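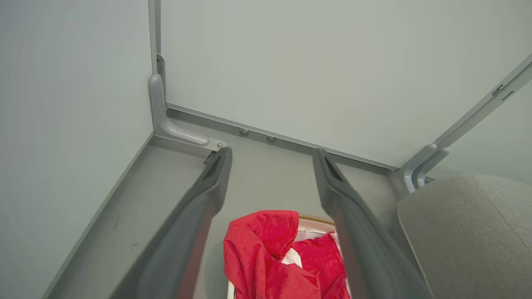

Something red, as usual.

I started writing this one on the train back from Mum's and then lost half of it when my phone died at Kinnear station, so if it reads like two posts stitched together, it is.

A few of you asked after the last post whether I was still doing the no-new-clothes thing. Yes! Still going. Fifty-two weeks in June, and I've decided not to stop, mostly out of stubbornness and partly because I've forgotten how to shop. I walked through the big shopping centre the other week to get a key cut and felt like I'd landed on another planet. Everything was beige. When did everything go beige? Even the kids' stuff was beige, little oatmeal-coloured trackies for toddlers who are going to sit in a puddle the minute they're let out of the pram.

For anyone new, the rules were very loose. Nothing new except undies and socks. Op shops okay but only if I was replacing something that had properly carked it. Swaps okay. Presents okay (Mum found this loophole straight away and gave me three cardigans). I had no rule about fabric, and looking back that was the hole in the fence, as I'll get to.

The original reason was money, I won't pretend otherwise. I sat down and added up what I'd spent on clothes the year before and got $1,807, and then I added it up again hoping I'd made a mistake. I didn't own $1,807 worth of clothes I liked. I owned two pairs of jeans I liked, a blue jumper, and a wardrobe full of things I'd bought at nine at night with a glass of wine in my hand. There was a jumpsuit in there that needed an assistant to get out of. I wore it to a wedding and drank nothing from the ceremony until the taxi home.

So that's how it started, and the first couple of months were dead easy, the way the first couple of months of anything are. I was smug. I told people at parties. Then my good black work pants split along the back seam while I was bending down to get paper out of the bottom drawer at work, and I had to spend the afternoon with a cardy tied around my waist like it was 1994.

I couldn't sew. I should be clear about that. I did textiles in Year 8 and made a drawstring bag that didn't draw. Mum can sew, and my Nan could make a suit jacket without a pattern, and none of it came down to me because I was busy reading horse books under the kitchen table while they did it. I rang Mum about the pants and she tried to explain a backstitch over the phone, and it was like being taught to swim by letter. We both ended up a bit cross.

Enter Huệ. Huệ Lương lives two doors down and used to do alterations out of the front room of her place, and she still has the long table and the good lamp. I knew her mainly as the person who takes everyone's bins in. I knocked on her door with the pants in a shopping bag, fully intending to pay her to fix them, and she looked at the seam, looked at me, and handed me a needle. I was there until it got dark. She made me unpick my first go, and my second. The third was allowed to stay, and those pants are on me right now as I type this, with a seam that I reckon will outlast the fabric on either side of it.

After that I went around most weeks. She does not chat while she's sewing, which took me some getting used to, as a person who chats while brushing her teeth. The radio goes on, the tea gets poured and goes cold, and every so often she reaches over and moves my thumb. I learned to do a ladder stitch, and how to take a hem up so it hangs straight and doesn't go all wavy like a lasagne sheet. I learned that I'd been putting buttons on wrong for my entire life! You're meant to leave a bit of slack and wind the thread around underneath, so the button has a little neck. Did everyone else know this? I've asked quite a few people now and the results are mixed.

Darning I'm still hopeless at. I've got a pair of grey wool socks with heels like a relief map of Tasmania. They're wearable if you've got roomy shoes.

The machine came later. Huệ's son-in-law, Khang Trình, was clearing out his mum's garage and found an old Trillari under a doona, in a case with a handle that comes off in your hand if you lift it with any enthusiasm. He said I could have it if I could get it to run. It weighs as much as a Labrador. I cleaned it out with a paintbrush and a toothpick and a tiny bottle of oil, and what came out of the bottom of it was basically felt. Then I plugged it in and put my foot down and it went off like a ride-on mower, and I screamed, and the dog went under the bed and wouldn't come out for dinner.

It only does straight and zigzag and it can't go slowly. There's off, and there's flat out. I've worked out that if I take my shoe off and use just my big toe on the pedal I can get maybe a medium. I love it more than I love some of my relatives.

Now, the fabric. Oh dear. Once you've got a machine you start looking at fabric, and once you start looking at fabric you find out there's a warehouse place called Grarent where they sell ends of rolls by the kilo, and the ends of rolls have no reason to be as gorgeous as they are. I went in for a zip. I came out with a zip, a big slab of mustard corduroy, curtain lining (I have no curtains) and a length of green linen I still haven't cut because I'm scared of it. I didn't buy any clothes! I was following the rules to the letter! But I did some sums in the car and let's just say that a person can spend quite a lot of money not buying clothes.

So there's a fabric rule now. Nothing comes in until something gets finished, and finished means worn out of the house, not "just needs hemming". The corduroy became a skirt. It's a good skirt, apart from the fact that I cut the back panel with the nap going the other way, so from behind I look like a mown cricket pitch. My sister noticed in four seconds flat. Thanks, Jen.

What's surprised me most is how much washing has changed around here. I used to chuck everything in together on whatever setting it was already on. Now I read labels like a lunatic. I go over everything before it goes in the wash, checking for loose buttons and little holes, because a little hole that goes through a spin cycle comes out a big hole, and then it's mine to deal with. I've stopped using the dryer nearly altogether. In winter that means the clothes horse lives in the lounge room and the whole house smells like a damp jumper, and we walk around it sideways, but things really do last longer. My jeans have stopped going at the inside thigh. (They've started going at the knee. I'm told that's respectable.)

Reds still get washed on their own. I learned that one the ordinary way, with tea towels.

I took a heap of mending up to Mum's this last trip, 600 kilometres with a bag of other people's trousers on my lap, because word has got out and I'm now doing hems for half the office in exchange for lemons and, once, a very nice lasagne. Mum watched me do a blind hem at her kitchen table. She didn't say anything for ages and then she said, "Your Nan held it like that," and got up and put the kettle on. I kept sewing and pretended I had something in my eye, as you do. Later on she got down a biscuit tin from on top of the wardrobe that turned out to be full of Nan's hooks and eyes and bias binding, all wound around bits of cereal box, with the widths written on in biro. It came home with me on the train. I haven't opened it again yet. I want to make something decent first.

Anyway. People keep asking me what I miss, and it's mostly the parcel. I didn't care much about what was in it, but I liked coming home to a parcel. I've been ordering seeds from time to time to fill the gap, so if anyone local wants snow peas, please, come and get some, I've got them coming up in things that aren't even pots.

Next job is Jen's winter coat, which needs a whole new lining and which I said yes to after a glass of wine, so some habits are hanging on. Huệ has looked at it and made a noise. If anyone's relined a coat before and has tips about the sleeves, put them in the comments, and please use small words.

And yes, Deb, I'll post a photo of the skirt. From the front.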